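### 3.2 Collection of demonstrations

All demonstrations were given by remote control. The operator holds a pair of light handles, and the position of each handle is sent to the arm 40 times per second. We also tried to guide the arm directly by hand, as in the earlier Kilau study, but the body of the teacher often came between the objects and the room camera, and the weight of the gripper made small corrections tiring. For this reason the hand-guided recordings were used only to choose the starting poses.

The operators were 11 adults, of whom four had used a remote arm before. Each person first had a practice period with empty containers. After this, the operator received a short written instruction, such as "move the basket towards you" or "put the fruit in the basket", and was free to choose the manner of doing it. We did not correct the style of the operator during a recording. If an object fell on the floor, or if the operator asked to stop, the recording was kept but marked as incomplete.

In total we kept 1100 demonstrations in the kitchen at Lorkavcombe. A further 124 were set aside before training and were never seen by the policy. The division was made by operator and by layout of the objects, so that two recordings of the same layout could not be found in both parts.

### 3.3 Approach and contact

In a first reading of the recordings we noticed that the operators differed most in the last few centimetres before contact. Some of them stopped above the object, turned the wrist and then went down slowly. Others came in from the side in one movement. Both manners can lead to a good grasp, but when they are mixed in the training set the policy tends to choose a path between them, and this middle path is often a bad one. Kowalczyk smoothing, which we apply to the handle signal, removes the shaking of the hand but does not help with this problem.

We therefore divided each demonstration into an approach part and a contact part. The border between the parts was marked by one annotator, Eamon Foley, who looked at the wrist view only. A thin rim is a difficult case for such marking, as the fingertips can cover the exact place where they meet the object (Figure 3).

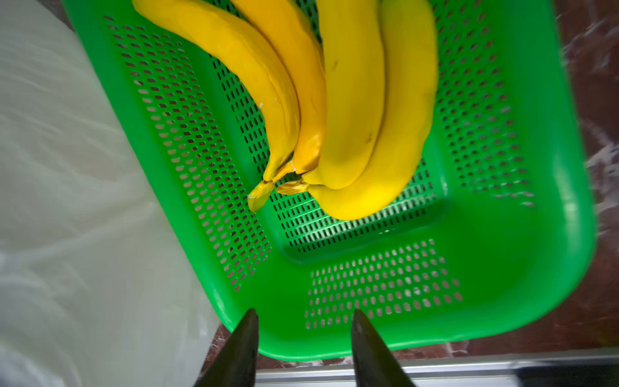
**Figure 3.** Wrist view with the two fingertips at the near rim of a green perforated basket holding four bananas.

The annotator was allowed to move the border later by watching the recording again at low speed. Where the wrist view was still not clear, we used the motor current of the gripper as a second sign - a small rise in current usually comes with contact. The marked parts were then given to the Cloltlow training code as two separate sequences with a short overlap. The overlap has the same length for all objects, although soft fruit would perhaps need a longer one. We did not study this question further.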